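Gripper comparison: pre-run inspection checklist with comments
Sorting bench, Stenell laboratory
Inspector: Kerstin Björklund. Countersigned: Tuncay Saraç

1. Guarding and access
Arm speed limited to the agreed setting. Satisfactory.
Emergency stop tested before power-up. Satisfactory.
Persons near the bench briefed on the reach of the arm. Satisfactory.
Comment: the briefing is to be repeated whenever a gripper is changed.

2. Bench layout
Baskets for bottles, plastic and cans in line and labelled. Satisfactory.
Arm cable free through the full range of movement. Action required.
Comment: the loop beneath the arm is to be checked again after 23 cycles.
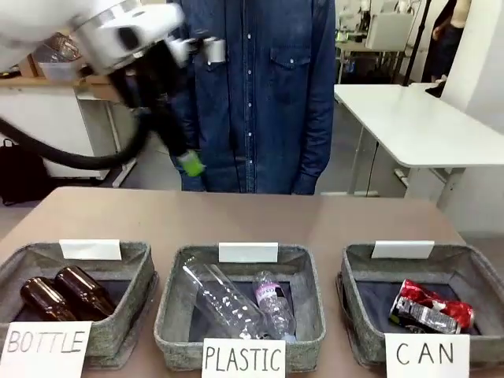

May the two grippers be compared on different days?
They may, provided that the same controller settings and the same set of items are used, and that this checklist is completed afresh before each session.

3. Gripper under test (Kulkarni, two-finger)
Finger plates free of cracks. Satisfactory.
Fasteners tight, checked by hand key. Satisfactory.
Closing force at level 6 for cans, level 8 for glass. Recorded.
Comment: crushed cans may have sharp creases. Gloves are to be worn when clearing a dropped item.
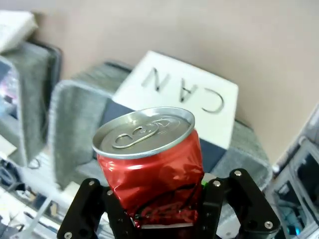
The same items are to be presented to the Britix gripper, in the same order, before any change is made to the force settings. Failed grasps are to be entered on the comparison sheet by Treasa Coughlan.

4. Outcome
Released for trial, subject to the cable check under item 2.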